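**Crumb** (household)

A crumb is a small fragment shed by bread, cake, crackers or any other food that was promised to stay in one piece. In housekeeping the word is stretched to cover whatever small pale matter is found on a table or counter after the people responsible have left the room. Flour, salt, plaster dust and lint are all commonly filed as crumbs, usually by whoever is holding the cloth.

## Formation

Most household crumbs come from crust, which breaks when it is cut, bitten or looked at. Toast is the leading producer. Soft bread sheds less but in larger pieces, and these flatten under a wrist and have to be scraped. Crackers are in a class of their own and are best eaten over someone else's floor.

Distance of travel depends on the knife. A serrated blade throws fragments sideways, well past the edge of the cutting board, which explains the crumb found behind the kettle in homes where bread is never sliced near the kettle.

## Visibility

Color decides most arguments about whether a surface is clean. White counters hide flour and salt and betray coffee. Dark ones show everything, including the streaks left by wiping. Gray was long sold as the peaceful middle ground. It conceals dullness and old age very well, but a white speck still stands out on it, given a little patience and a low opinion of the previous wiper. 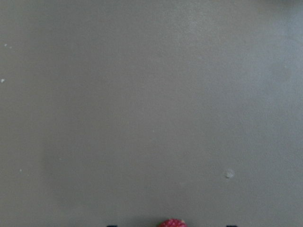 *Ondberg Household Companion*, vol. 18, p. 40

Soft, even light flatters a gray surface and makes the smaller specks easy to miss. Light from a low window is less kind. The writer Dace Vasiliauskas, in her column for the *Companion*, advised readers to wipe before sunset and then stay out of the kitchen until January.

## Removal

Three methods are in general use:

- **The damp cloth.** Effective if the cloth is rinsed. Otherwise it moves crumbs from one end of the counter to the other.
- **The cupped hand.** Crumbs are swept over the edge into the palm. Some reach it.
- **The breath.** Quick and quiet. Moves the problem to the floor, where it becomes a different article (see *Sweeping*).

The silver crumb scraper, once carried by waiters, survives mainly in drawers. The Paju table brush, a short-bristled model with its own tray, had a loyal following in the town of Trallia, where the local museum keeps 29 of them and lends out none.

## See also

Dust; Placemat; Sweeping; Toast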